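Budgeting for a two-arm mobile unit for kitchen tidying trials: what am I missing?

Posted in Equipment and Purchasing, 1/18/24
Views: 2471

Bremanby

We are a small group planning a purchase of one mobile base with two arms and parallel grippers. The work is clearing and sorting household objects on long worktops, in galley layouts with units on the other side. Simulation has gone well enough that we have been told to put a figure forward for hardware by April.

The arms and base are quoted and I am happy with those lines. What I don't have is a sensible way to budget for the rest: grippers, spares, the test area, the objects themselves. I have 3000 pounds set aside for all of it and no idea if that is generous or silly. I would also like to know if anyone has regretted the width of the base they chose. Ours has to work between a worktop and tall units with both arms fitted.

Sherif Zaki

Take the base width first, as it is the only item on your list you cannot change after delivery. The quoted width is normally for the base alone. What you need is the width with both elbows out in the posture used for reaching along the worktop, plus clearance on each side. Ask the supplier for that figure in writing. If they only have it for the folded posture, ask for the CAD model and measure it yourself.

You already have a simulator, so use it before spending anything. Put the arms at the poses you expect to use and log the smallest distance to the worktop edge on one side and to the cupboard faces on the other. Repeat with the base turned by 10 degrees, then 15. Most planning errors I have seen come from assuming the base will be parked square to the counter. 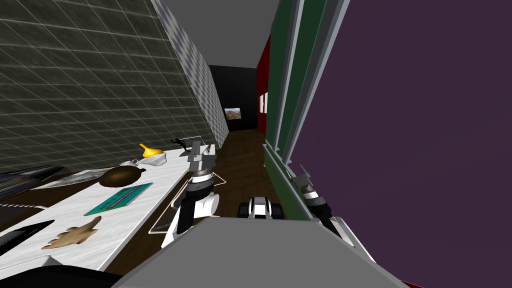
On grippers, a parallel jaw will cover boxes, cups and anything with two flat or near-flat sides. It is poor at flat items lying on a hard surface. Books, tablets and loose sheets of paper are the usual trouble. The sheet can sometimes be slid to the edge and pinched there, but that needs more wrist travel than people allow for. Budget for a second set of fingertips with a thin lip, and a set of soft pads. Fingertips are a consumable - treat them as such and give them their own line.

For the 3000 I would divide it as follows.

Fingertips and pads: a third. Order spares with the first set, as a separate order later will attract its own carriage charge.

Test area: a third. Second-hand kitchen units are fine. The worktop height must match the simulated one. The colour need not.

Objects: a small amount, and buy duplicates of anything that can break. Keep a list with weights. Small wheeled toys and similar should be on the list too if the base has to drive past things left on the floor.

Hold back what is left. You will need cable, fixings, a trolley and probably a replacement for something dropped in the first week.

Two items should not come out of that sum at all: the annual service agreement and the emergency stop. Both belong with the main quote. Check that the stop is wireless and that the quote includes the receiver.

Pacheco

3000 is low. We spent more than that on the floor. Also check your doorways.

Buvent

Mostly agree with Sherif, with one correction. The soft pads lower the usable opening of the jaw, so a teapot or similar round body that fits on paper may not fit once they are on. Check the opening with pads fitted against the widest object on your list. If it is marginal, plan to lift by the handle or rim and accept a lower payload, as the load will then hang off to one side of the wrist.

I would also move the test area up the order. Ours was built after the robot arrived and the machine stood in its crate until we had a worktop to put in front of it. The warranty ran from delivery.

Bremanby

Thank you, useful. I have gone back to the supplier for the width with elbows out and they are looking for it. Pacheco, what was wrong with the floor?

Pacheco

Joints between the boards. The casters caught on them.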